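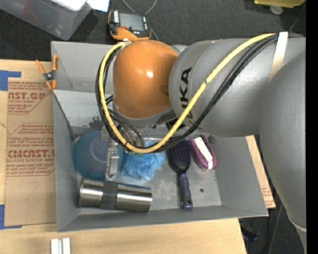

Ghassan Bitar: O copo voltou a rolar para junto da escova e o fundo da caixa já ficou outra vez com marcas. Limpei com detergente neutro e água morna e não saiu quase nada. Há alguma coisa que se possa usar sem estragar a caixa?

Pedido n.º 269
Aberto em: 21 de julho de 2023
Assunto: fundo da caixa cinzenta sujo e riscado, objetos a deslocarem-se
Estado: em curso
Responsável: Amrit Arsenault

Resposta (Arsenault)

Obrigado pela informação. Antes de avançar para outro produto, preciso de saber se as marcas são sujidade ou riscos. Passe a unha. Se prender, é risco e não há limpeza que resolva. Se a unha correr lisa, é resíduo e costuma sair com álcool isopropílico num pano de microfibra, sem esfregar em círculos.

Não use a face verde da esponja nem pó de limpeza. Em janeiro tivemos uma caixa tratada com pó abrasivo e ficou pior do que estava.

Quanto ao copo, é o de inox de parede dupla com a faixa cinzenta-escura a meio? Se for, a faixa não chega para o travar quando está deitado.

Resposta (Bitar)

É esse. Passei a unha em vários sítios. Perto do meio prende, junto às paredes não. Experimentei o álcool só num canto e saiu uma parte do cinzento escuro. O resto ficou igual.

A bola também não fica onde a ponho. Encosta-se sempre à parede inclinada e depois desce.

Resposta (Arsenault)

Então são as duas coisas. Proponho o seguinte:

1. Tirar tudo da caixa e aspirar o fundo, incluindo o furo pequeno. Junta-se pó lá dentro e depois espalha-se com o pano.
2. Álcool isopropílico em todo o fundo. Deixar secar 30 minutos com a caixa destapada.
3. Lavar à parte a esponja de banho de rede azul. Se estiver com restos de sabonete, é provável que parte do resíduo venha dela. Enxaguar até a água sair limpa e pendurar.
4. Limpar a escova de cabelo: tirar os cabelos com um pente, pano húmido na pega roxa, nada de álcool nas pontas cor-de-rosa.
5. Copo: água e detergente, secar logo para não ficar com manchas de calcário.
6. A peça de plástico rosa e branca só precisa de pano húmido. Ver se a alça branca não tem pó acumulado nas dobras.

Para o cartão ao lado, o das placas de acrílico, não é preciso fazer nada. Confirme só que a mola laranja do canto continua a apertar bem o rebordo, porque o cartão amolece com a humidade. Não deixe cair álcool em cima da fita azul, descola.

Resposta (Bitar)

Feito. Notas:

- Saiu bastante pó do furo.
- Gastei até 200 ml de álcool. O fundo está mais claro, os riscos continuam.
- A esponja largou água turva nas primeiras passagens. Está pendurada.
- A mola está firme, não mexi nela.
- O copo continua a rolar.

Resposta (Arsenault)

Bom resultado. Os riscos ficam registados como desgaste e não contam para substituição. Para o copo, a Hatero tem uma manta antiderrapante fina que se corta à medida. Pedi um rolo à Midonum, com prazo de entrega de 6 dias úteis. Até lá, deite o copo ao comprido contra a parede da caixa e ponha a bola no lado oposto.

Mantenho o pedido aberto até a manta chegar. Se a esponja voltar a deixar resíduo depois de seca, escreva aqui e trocamo-la por outra.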